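**Floro wooden chopsticks, reusable, loose pack**
Item 761 – Casgate Kitchen & Table

Floro chopsticks are sold loose, without paper sleeves, for restaurants, canteens and home kitchens that wash and reuse their tableware. Each stick is turned from a single piece of wood, oiled once at the workshop and shipped unpaired. Any two sticks from the same carton make a pair. There is no left or right and no printed mark to match.

The finish is a warm orange-brown and will vary between cartons. Grain is faint and runs the length of the stick. Expect the color to darken in the first weeks of use, more so at the tip than at the handle end.

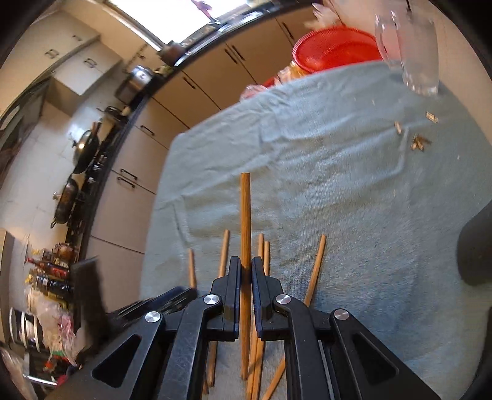 Hauwa Amadi

Washing and drying are where most wooden chopsticks get ruined. Wash by hand in warm water with a mild detergent. Do not soak for longer than it takes to wash them. After rinsing, lay the sticks out on a terry towel in a single layer and turn them once. Leave them until the surface feels dry, then move them to an open rack or an upright holder with holes in the base. A closed drawer is fine once they are fully dry, and a day on the rack is enough in most kitchens.

Dishwashers are not recommended. The sticks will survive a few cycles, but the oil goes first, the grain lifts, and the tips start to feel rough.

**Re-oiling**

Use a food-safe mineral oil. Wipe on a thin coat with a cloth, wait an hour, wipe off the excess. In home use, twice a year is normal. In a restaurant, once a month – or when water stops beading on the handle end.

**Sorting**

Pull any stick with a split, a soft tip or a visible bend. To check for a bend, roll the stick on a flat counter. A straight one rolls evenly; a bent one wobbles or stops. Small rough spots can be taken down with fine sandpaper along the grain, then oiled.

**Ordering**

- Carton of 200 sticks: item 761
- Drelutov upright holder, drain base: item 209
- Terry drying towel, light blue-gray: item 147

Cartons ship from the Mohammed Street warehouse on weekdays. Unopened cartons can be returned. Opened cartons are accepted only if sticks arrive split or bent; set the damaged ones aside and send us the item number from the label.

The old lacquered version was dropped in May. Remaining stock is not listed here, and the two finishes should not be mixed in one holder, as the lacquered sticks need different care.

Page revised August 12, 2022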